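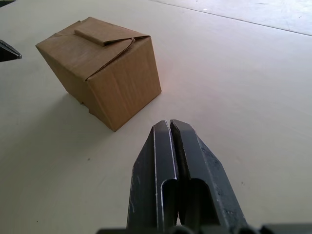 Can a short course change how couples handle an argument about commitment?
The early results suggest that it can for many couples, provided both partners attend every session and keep up the practice talks at home.

Progress Report to the Hoxha Fund
Project: Ornel Relationship Education Course
Submitted by: Keegan Wihongi, Program Manager, Adedora Family Services
Date: Sunday, September 11, 2011

Summary of the period

Adedora Family Services has completed the first half of the grant period. Enrollment closed with 164 adults registered, all of them attending with a partner. Delivery took place at the Bemura center and at our main office. The course runs for eight weeks, with one evening session each week and a follow-up call after the final session.

The grant agreement asks us to report on attendance, on changes in how partners talk to each other, and on any departure from the approved plan.

Attendance

Attendance was strong in the opening weeks and weaker in the middle of the course. Session 4, which deals with money and shared debts, had the lowest turnout at both sites. Facilitators report that several couples called ahead to say they would miss it, and that work schedules were the reason given most often. We have since offered a repeat of that session on a Saturday morning. Couples who took the repeat session generally stayed through the end of the course.

Child care remains the most frequent request. The current budget covers child care at the main office only. Couples at Bemura have made their own arrangements, and a number of them have attended on alternate weeks, one partner at a time. This does not meet the attendance standard in the agreement, and those couples are being reported separately.

Changes in communication

Each participant fills out a questionnaire at intake and again at the last session. The questions cover how often disagreements are left unfinished, whether either partner avoids talking about the future, and how comfortable each person feels raising a complaint. Scoring of the second questionnaire is still under way. From the forms scored to date, the clearest movement is on unfinished disagreements. Partners report returning to a difficult subject within a day or two, where at intake many described leaving it for weeks.

Results on talking about the future are mixed. Couples who had lived together for a long time before enrolling showed little change on this item. Newly engaged couples showed more. The facilitators believe that the exercise used in Session 6, in which each partner writes out expectations for the coming year and reads them aloud, may be too formal for couples with an established household. A revised version has been drafted and will be used with the next group.

The questionnaires rely on what participants say about themselves. The follow-up calls will give a second reading, and the two sets of answers will be compared in the final report.

Staffing

One facilitator position at Bemura was vacant for the first part of the period. Sessions were covered by main office staff, which raised mileage costs above the budgeted line. The position has been filled and the new facilitator has completed the required training. No further overrun on this line is expected.

Departures from the approved plan

There were 2 departures. The first is the Saturday repeat session described above, which was paid for out of the existing room rental line. The second is the replacement of the printed workbook with loose handouts given out weekly. Participants had been leaving the workbook at home, and facilitators found that the handouts were brought back completed more often. Both changes were approved by the Fund's program officer before they were put into effect.

Plans for the next period

Enrollment for the second group is open. We request permission to move unspent printing funds to child care at Bemura. A revised budget page is attached to this report. Pending approval, child care would begin with the first session of the new group.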